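3.2 Where households keep dried pulses, and for how long

The second part of the study dealt with storage in the home. Earlier work on dried beans and lentils has mostly followed the crop from harvest to shop, and the months that a packet spends in a kitchen have had far less attention. Those months matter to the cook. Beans kept warm and damp become slow to soften, a fault usually called hard-to-cook, and the change can't be undone by a longer soak.

We recruited 80 households in Grundeck, all of which said they cooked dried pulses at least twice a month. Each was given two sealed bags of borlotti beans of the Lamon type, from one harvest and one supplier, and asked to keep them wherever they normally kept such food. The bags weighed 1000 g each. One was collected in January and the other at the end of the following summer. Households were told not to move the bags to a better place on our account, and the visit notes suggest that most of them did as asked.

Interviews were carried out by Heiðrún Blöndal, usually in the kitchen itself, and followed the schedule used in the pilot in Machala. Questions covered how often the household bought pulses, whether packets were emptied into jars, who did the cooking and what was done with old stock. The Machala wording had to be changed in places. "Larder" was understood by older respondents and by hardly any of the younger ones, so we asked about "the place where dry food is kept" and wrote down the word they used in reply.

Answers fell into a few loose groups. Many people kept pulses in a closed cupboard at head height or above, often the same one as rice and flour. Others used a low cupboard or a deep drawer, and a smaller group had open shelves on which jars stood in plain view. A few kept everything in a cellar or an unheated porch. These groups overlap. One respondent had lentils in all four kinds of place and said she had never thought of them as being stored, only as being put down.

Length of storage was harder to establish than place. Packets emptied into jars lose their date, and a jar that is topped up never has a single age. We recorded the age of the oldest beans the respondent could vouch for, and left the entry blank where there was only a guess. Blank entries were most common in homes with large jars.

Cooking tests were done by Gebremedhin Lemma on samples drawn from the returned bags. Beans were soaked overnight in tap water, drained and simmered in fresh water with no salt. Softness was judged by pressing ten beans between finger and thumb at fixed intervals, and a sample was called cooked when nine of the ten gave way. The method is crude next to a pin-drop cooker, but it is quick and close to what people do at home. Seed coats from a part of each sample were sectioned and stained by Histolico, and those results are given in section 4.

Temperature and humidity were logged beside each bag. The spread between homes was wide, and so was the spread within a home. Cupboards over or next to a cooker went through a short warm spell every evening - longer at weekends - while those on an outside wall followed the weather. Open shelves tracked the room closely. Closed units lagged behind it, which softened the peaks but also held steam in after cooking.

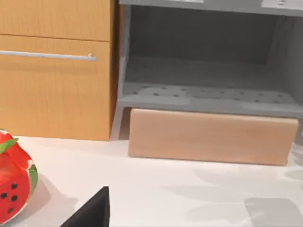
Figure 2. Closed and open kitchen storage.

Does a closed cupboard keep beans better than an open shelf? In our tests the type of storage mattered less than its distance from the cooker, and beans from open shelves on the cool side of a kitchen softened sooner than beans from closed cupboards beside the hob.

Light was not measured. Some respondents believed that it spoils beans more than heat does, and colour did fade in several bags kept on shelves, but the faded samples were no slower to cook than the rest. We can't rule out an effect over a longer period. Three bags were returned open and were left out of the cooking tests, though their loggers were read as normal and are included in the temperature data.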